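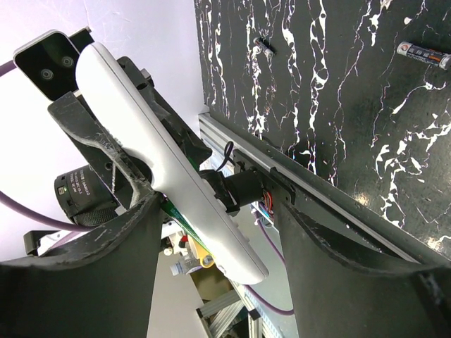 Take the junction off

I've driven the same road to work for 13 years and I thought I knew every inch of it. Then last May they changed the average speed limit stretch past Unonstead, and I found out I'd been driving it on autopilot the whole time.

If you don't know it, the Unonstead bypass is a long dual carriageway with a roundabout at each end and a nasty little side turning in the middle, the one for the garden centre. The limit used to be seventy all the way. Now it drops to fifty for the middle section, with yellow cameras on poles at either end, and the first morning I went through I was so busy looking at the new signs that I missed my own exit. I had to go all the way down to the Rundar services to turn round! Cost me a coffee and a very poor sausage roll.

My first reaction was to moan, obviously. Everyone at work moaned. Lino Sartori, who shares my office and drives an elderly van called the Bison (his name for it, there's no badge left), reckoned it would put ten minutes on his journey. So we timed it, him in the Bison and me in my little hatchback, for a couple of weeks each. The difference was tiny. Under a minute on a good day, and on the bad days we were both sat in the same queue for the roundabout anyway, where nobody gets near fifty whatever the sign says.

What did change was how it felt. I used to arrive with my shoulders up round my ears. There was always somebody flying up behind with their lights on, and somebody else dawdling out of the garden centre with a tree poking through the boot, and you had to guess which of them was going to ruin your morning. Now the traffic sort of trundles along together, and I've even started listening to the radio again.

I wanted to know how they'd picked the number, so I rang round and ended up talking to Ikhsan Tuhumury, a traffic engineer who has worked on plenty of roads like ours. He was very patient with me. "People think we stick a pin in a map," he said. "Most of the work is standing in a lay-by seeing what drivers do already." The side turning was the trouble, he explained. Drivers pulling out could see 200 metres up the road, and at seventy he wanted them to have nearer 300. You can't shift the hill, and moving the turning would have meant buying half a field, so the limit came down instead.

Not everybody's happy. The Chávez family, who run the farm shop on the old road, told me they've had more cars cutting past their gate since the cameras went up, and I believe them, I've seen the verge. Mrs Chávez would like a thirty limit out there and a few passing places. She has written to the council 10 times, keeps every reply in a biscuit tin, and let me read the lot over a slice of lemon cake (go for the lemon, the coffee one is dry).

There's meant to be a review next spring, with traffic counts on both roads. Lino is still hoping they'll put it back to seventy. I told him the Bison hasn't seen seventy in years, and he's not speaking to me until I buy the next round of teas.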